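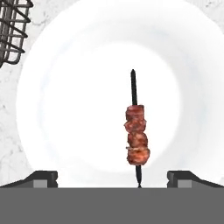 Simulation view from the gripper: the skewer over the white plate, with the fingers open.

Visit to the Novier robot kitchen lab, report by Hongjun Dai

In October I was one of the guests at the open day of Novier, a small company that teaches robot arms to serve food. I had hoped to see a smooth demonstration. Instead we spent most of the afternoon on one fault, and I learned more from it.

The task is called Stondolell. The arm must take a meat skewer from a wire rack and put it on a plate. First everything is tried in simulation, and only then on the real arm, which stands in the next room behind a clear wall. Our guide, an engineer with the family name Zheng, told us that the simulation had finished 965 runs out of 1,000 without a problem. Of the 35 others, 29 had the same fault. The fingers opened, the program reported "released", and the arm started its next move while the skewer was still touching the hand.

On a screen this looks harmless. On the real arm it was not so. One week before our visit, a skewer stayed with the hand when the arm went back to its start position, and then it flew off and hit the clear wall. It was a metal one with a sharp point. No person was inside, but the work was stopped the same day.

Mrs. Zheng explained that the program checked only how wide the fingers were. It did not check where the skewer was. Now the arm has to wait after opening, and the camera software, named Molitix, must find a gap between skewer and hand before the next move is allowed. The speed near the plate is also lower, at 60 percent of the old value.

I asked if blunt skewers would be easier. She said yes, for the tests they already use them — but the customers want pointed ones.

We could not see the real arm move, because the new stop button by the door was not yet approved. The guests received tea and some cold meat, served by hand. Novier plans a second open day, and I have put my name on the list.

26/12/2022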